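Knotty pine table: oil or varnish?
Tables and Worktops, 14 replies, 328 views

celina_w
Topic starter. Pine boards, orange-tan, lots of small dark knots, slight shine to it. Small clear bottle with a bit of yellowish liquid left in it. 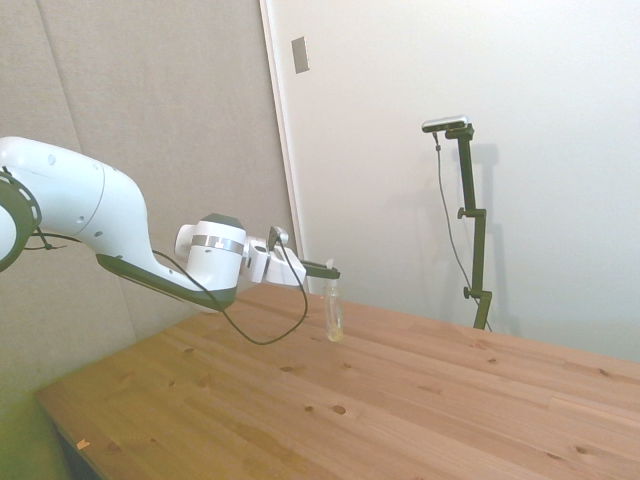
What I'm asking

I bought the table second-hand in Coddale in July. The seller said it had been oiled once and gave me no more detail than that. The top is 700 mm deep and it gets used every day. I want to put something on it before winter. Do I carry on with oil or sand it back and varnish?
Celina

szymon_k
Find out what's on it first. Put a few drops of water on the top and leave them ten minutes. If they sit up in beads there's still a finish doing its job. If the wood goes dark you're down to bare timber.

Coddale_Freya
I'd go straight to varnish. Pine is soft and oil does nothing for dents. We did ours with three coats of satin and it has had two children on it for six years.

szymon_k
Varnish does nothing for dents either. It cracks where the wood gives and then water gets in under it. With oil you can do one patch and leave the rest.

Coddale_Freya
You can, if you like doing patches. Most people want to do it once.

T_Dunmore
Whichever you pick, look at the seams between the boards. Crumbs get in there and if you varnish over them they stay. I go along with a wooden skewer and then the vacuum.
Also seal the knots if you varnish. Ours bled through after a year and went sticky.

celina_w
Did the water test at the end nearest the window. Beads on most of it, dark patch where the plates go.

szymon_k
Then it's worn in one place. Light sand with the grain on that bit, 240 grit, wipe it down, thin coat of oil, wipe off what hasn't gone in after 20 minutes. Second coat next day.

tia_cheetham
Don't leave the oily rags in a heap. Lay them flat outside to dry.

Coddale_Freya
I still think she'll be doing it again by spring.

szymon_k
She might. It's an hour's work.

celina_w
Going with oil on the worn end for now. Freya, which satin was it, in case I change my mind?

Coddale_Freya
Trodier, the water-based one. Get the small tin.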